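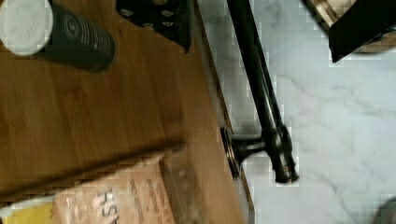

The bamboo board beside the black faucet, on white marble.

Flondura boards: your questions

What size should I get?
The Udberg is 423 mm long and suits most counters. If you bake a lot, go for the Hellström at 601 mm – there's so much room for rolling dough!

Can I leave it out next to the sink?
Yes, and I love how the honey-brown grain looks against gray-veined marble. Just stand it on edge to dry after washing, then lay it flat again.

Can it go in the dishwasher?
Please don't. Hot water, a little dish soap and a soft brush will do it.

How often should I oil it?
Once a month is plenty. We switched to Flondari oil in February and it soaks in beautifully (a 290 ml bottle lasts ages). Leave it overnight and wipe off the extra in the morning.

I keep tools and jars on mine. Will they mark it?
Dry things are fine. Wipe the bottoms first, and lift them instead of sliding them.

My board has darker streaks. Is that a fault?
Not at all, that's the bamboo! Every board is a bit different.

How do I get onion smell out?
Half a lemon and coarse salt. Rub, wait five minutes, rinse.

Still stuck? Write to Hjørdis Nyberg at the shop – she loves a board question.

Updated 29th May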